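Gripper dropping parts mid-move after cable reroute, anyone seen this?
Bench Automation Talk > Faults and Fixes

tapeandhope
8th July, 9:14 am

Okay, this one is driving me up the wall. Small tabletop arm, two-finger gripper, sorting stuff into boxes. It ran fine all through April, and then I moved the cable run and swapped the controller over to the Drestard board, and now the gripper lets go partway through a move. No warning, no slowdown, the fingers just open a little and whatever it's holding falls on the mat. The log gives me fault 1126 and then carries on as if everything is fine. The arm keeps going to the box and "drops off" nothing!

It does it maybe one time in 16 and only on the long swing out to the boxes. Short moves, never. Small white connectors go, lids go, weight doesn't seem to matter at all.

The cable comes down off the arm and along the wood, taped, with enough slack (I think) for the full reach.

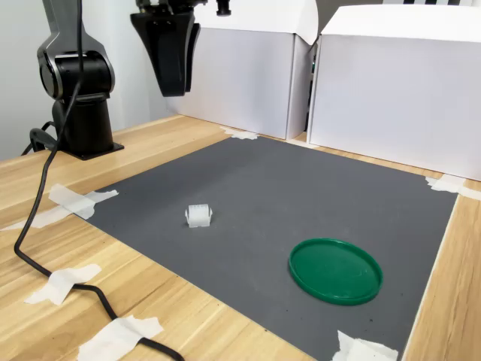
What does it mean when a gripper fault only shows up on long moves?
It usually points to something that depends on arm position, most often a cable being pulled or flexed at one end of the travel. A bad setting in the gripper controller would normally show up on short moves too.

So yeah, that's what I found in the Plindska manual, more or less word for word, and it sent me looking at the cable. Wiggled it, found nothing. What am I missing?

griplessinohio
8th July, 9:51 am

Wiggling it by hand with the arm parked won't tell you much. You need to jog the arm out to the far end of the swing, slowly, and watch the supply voltage at the gripper end. I had one that looked perfect until the shoulder was past a certain angle, and then the voltage dipped just long enough for the gripper to reset. On mine the fingers relaxed on reset. Same symptom as you, different fault number.

Also get rid of some of that tape. Masking tape lets go when it feels like it, and when it doesn't let go it turns into an anchor and the strain goes straight into the plug.

mostlyservo
8th July, 10:20 am

Gonna disagree. I don't think it's the cable. You changed two things at once (cable AND board) and everybody jumps on the cable because it's the part they can see. The Drestard boards ship with a hold current timeout, or the one I bought did. Grip for longer than the timeout and it backs off to save the motor. A long swing is a long hold. Check that first, it takes two minutes.

tapeandhope

Oh, I hadn't thought of that. Long swing = long hold, duh. But then wouldn't it drop on every single long swing instead of one in 16?

mostlyservo

Depends how long it spends settling over the pick. If your moves are near the limit, some go over and some don't.

griplessinohio

Fine, but a timeout wouldn't throw a fault code. It'd be working as designed. 1126 is being logged for a reason.

mostlyservo

You have more faith in error codes than I do lol

lurker_waton
8th July, 11:02 am

Can I bring up the part that bothers me more? The fault gets logged and the arm KEEPS MOVING. Today that's a plastic lid falling on a mat. I run a Pomare cell at a small shop and ours did the same thing with a steel part, which came down next to my coworker's hand. The rule since then is that any gripper fault stops the arm and somebody has to clear it in person. I'd fix that before chasing the cause.

tapeandhope

I mean, it's a hobby bench, I sit well back from it. But okay, point taken, I do reach in there to put stuff back.

lurker_waton

Reaching in is exactly when it gets you. Power off or e-stop pressed, every time, please.

tapeandhope
8th July, 2:37 pm

Back with results, sort of. Set the script to stop on any gripper fault, so thank you for the nagging. Then I ran 200 long swings with a round green lid and a white piece on the mat as usual.
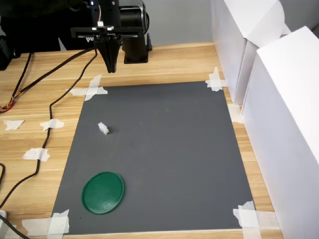 Should a robot arm stop by itself when the gripper reports a fault?
On a small bench arm, stopping is the sensible default, with a person clearing the fault before it runs again. The one thing to plan for is a held part, which should stay gripped during the stop if the hardware allows it.

I copied that out of my own notes so I stop arguing with myself about it.

Anyway! First I raised the hold timeout like mostlyservo said, and got 7 drops in the first half of the run. So not zero. Then I pulled up the lower tape, gave the cable a bigger loop, and got none in the second half. The voltage dip griplessinohio talked about is there too if I pull the cable tight on purpose.

griplessinohio

Told ya. Put a proper clamp on the arm side so the plug never takes the load.

mostlyservo

I'll give you the cable, but half a run isn't proof. Put the timeout back where it was and do the whole thing again. Change one thing this time!

tapeandhope

Ugh, fair. Clamp is going on tonight, timeout goes back to stock, and then it gets another full run. If 1126 comes back I'll post the log.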